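Teaching the boring chores: a talk with the lead instructor of the Altach student manipulation project

15 Jan 2026

The Altach project started in October as an evening class and became a full student project before the first month was over. Students use hand-held grippers to demonstrate household tasks, then train a policy on those demonstrations and run it on an arm. The lead instructor, who also wrote most of the course notes, talked with us during a break between sessions.

"We had a robotics class before this one," the instructor said. "Students spent most of it waiting for the arm. There was one arm and a sign-up sheet. You got maybe two turns a week, and if a cable came out you lost one of them."

With the hand-held grippers, a whole group can work at the same time. The class settled on a target of 1,000 usable demonstrations for its first dataset, which the students named Bivevel. It was supposed to be finished before the winter break. It wasn't.

"We had 263 after the first two weeks and everybody was pleased," the instructor said. "Then we went through them and kept 159. Tracking had dropped out in a lot of the others. Some of them were people starting to record before they had hold of anything."

The review changed how the class was run. Each student now checks another student's recordings on the same day. The instructor said the first few reviews were too polite. "People would mark a clip as good when the marker was out of view for half of it. So we wrote down what a bad clip is. It's a one-page sheet and they argue about it, but they use it."

The tasks are picked by the students. Early on, most groups wanted to stack blocks or sort parts by color. The instructor pushed them toward things people have at home: bottles, cloths, lids, bags.

"A block is easy to hold and easy to put down. A bottle wants to tip over. You learn more about your grip from one bottle than from a box of blocks."
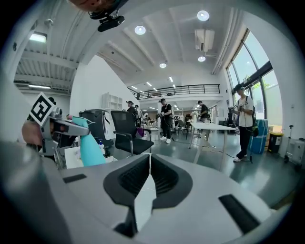
Two-handed work has been the hardest part. The second gripper tends to drift while the student is watching the first, and the two recordings have to line up in time. The group working on this calls its code Segers, and up to 68 clips a session go through it before anyone trains on them.

"The timing was off by a little at first, and a little is enough," the instructor said. "The arm would let go with one side before the other side had closed. They found it themselves. It took them most of a month and I didn't help much."

Asked what students complain about, the instructor didn't need long. "Sore wrists. Batteries. Cables. Having to do the same thing over and over. I tell them on the first night that it's repetitive, and some of them don't come back, and that's fine."

The next step is a small competition against Patance, another student team that uses the same kind of grippers. Each side will bring its own trained policy and run it on a table the other side has set up. The rules are still being worked out, mainly the question of whether a team may record new demonstrations after seeing the table.

"I'd say no," the instructor said. "They'd say yes. Their table is going to be worse than ours."

Bivevel will be shared with the other team once the last clips have been reviewed. New students can join at the start of the next term, and no programming experience is required for the recording sessions.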